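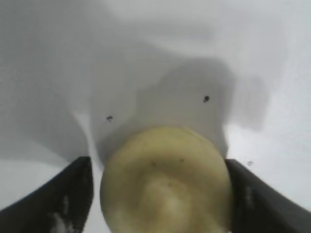
Slice, cracker or pastry? Round, at any rate, and paler in the middle than toward the rim.

March
By Levente Kerekes

My grandmother kept a drinking glass for cutting dough, and I mean only for cutting dough. If you poured milk in it she would take it out of your hand. It had a thick lip and a chip on one side, so every round of pastry she ever made had the same little nick in its edge, and my cousins and I fought over who got to bite the nick first. I've been thinking about that glass all winter, which is how I ended up spending most of a month driving between three towns, eating small flat round things and calling it work.

I should say what I'm counting as small, flat and round. A cracker, yes. A thin pastry you can pick up in two fingers, yes. A slice off a pear or a lemon or an underripe green tomato, floured and fried or dried in a low oven, absolutely yes — and I'll argue with anyone about that one. Pancakes are too floppy. Pizza is a meal. Cookies have had plenty of magazine features already and can sit this one out.

I started in Prurkstead, because Győri is in Prurkstead and I have loved Győri since I was tall enough to see over the counter. It's a bakery with one window, one long shelf, and a line that starts before seven in the morning. They sell bread, and people do buy it, but what I go for is the flat pastry they make with lard dough and a scored top. You can get it with cheese in the dough or plain. I always say I'll try the cheese and then I order the plain.

The baker on the early shift let me come around the back and watch (I had to wear a paper hat, and I did not wear it well). He cuts his rounds with a tin cutter and presses straight down with the heel of his hand. I had been twisting mine for twenty years! He winced when I did it. Twisting drags the cut edge, he told me, and then the layers stick to each other on one side and the whole thing bakes up lopsided. He had me do a tray over again. On a good morning they turn out 200 of these, and he could tell me from across the room which ones on the tray were mine.

The other thing I learned at Győri is to leave the scraps alone. You're allowed to press them together once. After that the dough gets tough and you're better off baking the odds and ends as they are and eating them standing up with salt on them, and I can report that the whole shift does this.

Ollness is crackers. It's 65 miles farther on, over a road that I would describe as mostly potholes, and the bakery there has gone by the name of the town for so long that the sign just says Ollness with nothing after it. I walked right past it. Inside it's hot and loud and smells like toasted rye, and there's a table by the door where they put out the ones that came off the tray bubbled or bent. Those are cheaper and they're better, because the bubbles go dark and crisp. I bought two bags of the bent ones and one bag of the proper ones for presents, and by the time I got home I had a plan to give people the bent ones too.

Their dough is hardly anything: flour, water, oil, salt, a spoonful of seeds if it's that kind of batch. It's rolled so thin you could read a newspaper headline through it. They prick it all over before it goes in. I tried skipping that at home to see what would happen and got a tray of little pillows, hollow all the way through, which my neighbor's kids thought were terrific. So maybe skip it! But you can't put cheese on a pillow.

And then Gusach, where I went for the fruit. Gusach has an orchard shop up the hill from the river, and in the back room they dry apples and pears and quince on racks, cut straight across the core so you get the star in the middle. I had only ever eaten the leathery kind out of a plastic bag. These snap. The woman running the slicer that afternoon had opinions about thickness and I wrote them all down: apples thin, pears a little thicker or they vanish on you, quince thicker again and poached first. She doesn't peel anything. She does turn every slice over by hand halfway through, and when I asked whether a person could get away with not doing that, she handed me one that had been missed. It had curled up like a potato chip and stuck to itself. It tasted fine.

Green tomatoes were not on the racks in March, of course, but we got onto the subject, and she and I agree that they belong in a hot skillet with cornmeal and that anyone who cuts them thin is going to be sorry.

Back home I made everything, badly and then less badly. Here's where I've landed, for anyone who wants to spend a gray afternoon on it.

For the pastry, keep the lard cold, fold the dough like a letter, chill it, and fold it again. I do three folds and I've seen people do more. Cut straight down. Score the tops in a crosshatch, brush with egg, and try to keep the egg off the sides.

For crackers, rest the dough longer than you want to. When it springs back at you, put a towel over it and go answer your mail. Roll it right on the parchment so you don't have to move it.

For dried fruit, my oven's lowest setting is 173 degrees, an absurd number that I've stopped questioning, and it does apple slices in an afternoon with the door cracked open on a wooden spoon. Flip them. Let them cool all the way before you decide they're still soft, because they crisp up on the counter.

As for the cutter, I tried a tin one like the baker's and I tried the rim of a jar. Then I called my cousin, who got the glass when we cleared out the kitchen, and she said she still uses it, and no, I can't have it, but I can come over and cut a tray. I'm bringing the lard.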